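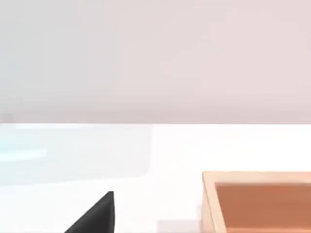 Simulated bench, with one gripper fingertip and the wooden box at lower right.

February
Posted by the minute-taker, Musness users' group
353 shares | 4 comments

MUSNESS USERS' GROUP
Minutes of the meeting on the draft Ultis code of practice for table-top handling

Present: members from Musness and Dolgate, and one representative of Bako. The meeting opened at 10.15 am. The minutes of the previous meeting were agreed after "approved" was changed to "noted" under item 2.

1. Matters arising

Dolgate was to have sent its stop button records. They have not been received. Dolgate said the records exist but are kept in two different forms and would need tidying. The meeting asked for them untidied.

2. The claim in section A of the draft

Section A says a handling task may be called "proven" once it has been completed in simulation 800 times. Bako explained that its own task, picking up a small cup between two fingers, had been run to that number, and that 700 of the runs were passes.

Members asked what a pass was. Bako said the cup had to be off the table at the end of the run. A Dolgate member asked whether a cup that had been dropped and picked up again would pass, and was told it would. There was some discussion. The view of the meeting was that the word "proven" should not appear in section A, or anywhere else in the draft, until somebody has written down what is being proved.

Bako objected that every supplier uses the word. The objection is recorded.

Agreed: "proven" to be replaced by "tested in simulation", with the pass rule printed next to any figure.

3. Two arms at one table

The draft gives this one paragraph, which tells the operator to "ensure adequate separation". Musness said it had read the paragraph several times and could find no distance, no method of measuring one and no word on who decides. The Ultis cover letter calls the paragraph flexible. Members thought it was blank.

Musness would like the rule to cover an arm that is standing still as well as one that is moving. In its experience people set a limit for the working arm and forget the parked one. Bako felt this could be left to the software. Asked which part of the software, Bako will come back with an answer.

Agreed: section B to be returned to Ultis with a request for a stated distance, and for the same rule to apply in simulation and on a real table. 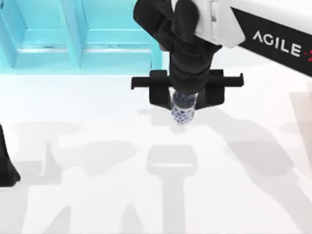 Can a site skip its own trials if the supplier has already run the task in simulation?
Under the draft as it stands a site could, and the meeting wants that changed so that every site has to repeat the task on its own table, with its own cups and its own lighting, before anyone works beside it.

4. Differences between the model and the bench

Dolgate has compared the model with its own bench. The model table is clean, white and level. Dolgate's is none of these. The cups there come from several makers and some are chipped, and the box they go into gets knocked out of place by sleeves. Dolgate does not say the simulation is useless, and uses it most weeks for checking reach. It does say the draft treats a clean table as the normal case.

Bako said that light and position can be varied between runs. The meeting asked whether they had been varied in the runs reported under item 2. The representative did not know.

Agreed: any report offered under the code to list what was varied and what was kept the same. A report without such a list to be treated as a demonstration.

5. The badge

Ultis proposes a badge for sites that follow the code. Sites would award it to themselves by filling in a form. Members were doubtful. Musness pointed out that the form has no box for "no". A motion to support the badge found no seconder.

6. Comments received on the earlier notice

There were 4. Two asked when the code takes effect (no date has been set). One asked for larger type. The last said the group was holding up progress, and it was noted.

7. Actions

Dolgate: stop button records, as they are.
Bako: answer on the parked arm; list of what was varied across the 800 runs; written pass rule.
Musness: reply to Ultis on sections A and B, draft to be sent round before it goes.

8. Any other business

Bako asked whether the group would put its name to the code if the changes were made. The meeting would prefer to see the changes first.

Closed at 12.40 pm. Next meeting at Dolgate, in the upstairs room if the heating has been mended.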